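Westness Tableware: Help and FAQ

Questions about bowls, plates and cups
Page last updated 24/07/2025

Which pieces are in the everyday range?
Bowls, dinner plates, side plates and cups. The bowls come in two sizes, called Jardine (large) and Brirneck (small). Plates and cups are sold under the Pendthorpe name. Serving dishes were dropped from the range last October and we don't have any left in the warehouse.

Can I mix colors in one order?
Yes. Colors are priced the same, and you choose them piece by piece when you add to the cart. The most common order is pink bowls with lavender plates. Mint-green cups are the slowest color to restock, so if you need a full set of those, order them together.

Do the colors match exactly from one batch to the next?
They are close. Pink varies the most and can lean toward salmon or toward a dustier shade. If you are adding to a set you already own, write the batch number from your packing slip in the order notes and we will look for the same batch. We can't promise to find it.

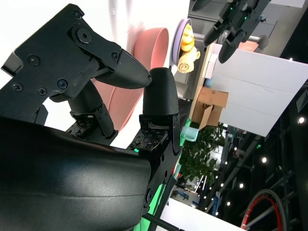

Are the plates big enough for a main meal?
The dinner plate is. The side plate is meant for bread, fruit, a bun or a slice of cake. Both have a low rim, so anything with a lot of sauce is better in a bowl.

Can I put the bowls in the dishwasher?
Yes, on either rack. Face them down and leave a gap between them. Bowls that touch during the wash come out with water sitting between the sides.

What about the microwave and the oven?
Microwave, yes, up to 5 minutes at a time. Oven, no. Please don't use them under a broiler or on a burner either.

How should I store the bowls?
Stack them by size, with the open side up. Two bowls of the same size will nest, and the upper one sits a little higher so both rims can be seen from the side. We suggest no more than 17 in one stack. Dry them first. Cups don't nest and should stand next to each other on the shelf.

My bowls are stuck together. What do I do?
Fill the upper bowl with cold water and stand the lower one in warm water for a few minutes. Then turn the upper bowl gently while you hold the lower one still. Don't pry at the rim with a knife. It chips the edge, and chips made this way aren't covered by the warranty.
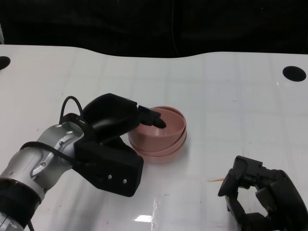 Two pink bowls, nested.

How do I get tea or tomato stains out of the light colors?
Mix baking soda with a little water to make a paste, leave it on the stain for half an hour, and rinse. Scouring pads leave fine scratches that hold color, so use a soft sponge. Turmeric usually needs two or three rounds and may leave a faint yellow mark anyway.

Questions about orders

How many pieces fit in one box?
A standard carton holds up to 36 pieces, depending on the mix. Larger orders are split between cartons, and these don't always arrive on the same day. Each carton has its own tracking number.

Can I reuse the carton?
Yes, and please keep it until you have checked everything. Returns have to come back in a rigid box. When you repack, put the bowls at the bottom, plates on edge along one side, and cups on top with paper between them. If the flaps won't close flat, use a second box.

Something arrived broken. Do I have to send it back?
No. Email a photo of the piece and one of the outside of the carton, along with your order number. We send the replacement with no shipping charge. You can throw the broken piece away once we have confirmed the claim.

Do you sell to schools and cafes?
We do. Trade prices start at 1,160 pieces a year, and the pieces can be spread over as many deliveries as you like. Sigrun Solberg handles trade accounts and can send samples in any of the current colors.

Can I buy a single cup?
Yes. There is no minimum for home orders, but shipping on one cup costs nearly as much as shipping on four.

Didn't find your question?
Use the contact form and choose "Product care" or "Orders" from the menu. We answer in the order messages come in.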